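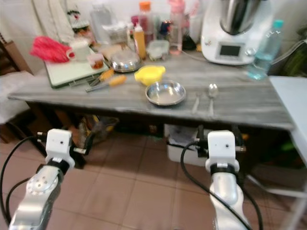 Helmut Voß has run customer marketing at Daken, a supplier of replacement filters and seals, for six years. Last April he cut the firm's email list from 2390 contacts to 1181. We spoke to him and to Rostislav Jelínek, who built the reporting behind the decision, at the Deltham office.

The starting point was a mismatch in the monthly figures. Open rates had stayed level, but reorders traced to email had fallen for three quarters. Jelínek pulled the contact records and sorted them by last confirmed action, meaning a reply, an order or a completed form.

"Opens were useless to us," he says. "A lot of mail programs load the images on their own, so the message is logged as opened when no person has looked at it. I took opens out of the model completely."

What remained split into two groups. Contacts with a confirmed action in the past 18 months stayed on the list. The others got one plain-text message asking if they wanted to keep receiving the newsletter, followed by a second one three weeks later. Those who answered neither were removed.

Voß did not enjoy presenting the plan. "Sales had been quoting the size of the list to distributors. I was asking them to quote a smaller number. Hughes, our largest distributor, wanted to know if we had lost customers. We had to explain that a contact and a customer are separate records."
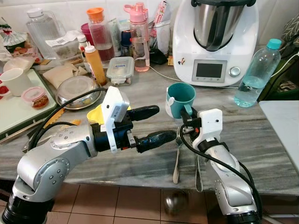 A teal mug, held by its handle over the counter.

The smaller list was then divided by reorder cycle. Customers who buy filters on a fixed schedule, 595 of them, now get a reminder ten days before the expected order date and nothing else. The remaining contacts receive a product bulletin every second month.

Jelínek says the reminder timing took the most work. "We tested five days and ten days. Five was too late for anyone who needs a purchase order signed. With ten, the order usually arrived before the old stock ran out."

The schedule dates come from the order system, Gasden, through a nightly export. If a customer orders early, the next reminder moves with it. If an order is returned, the date is held until someone checks it by hand – a step Jelínek would like to automate but has not.

Asked what he would change, Voß mentions the wording of the first message. "It said 'Please confirm your subscription.' Several people thought it was an invoice notice and forwarded it to accounting. The second version had our product name in the subject line and got more replies."

The list will be reviewed again next April, using the same 18-month rule.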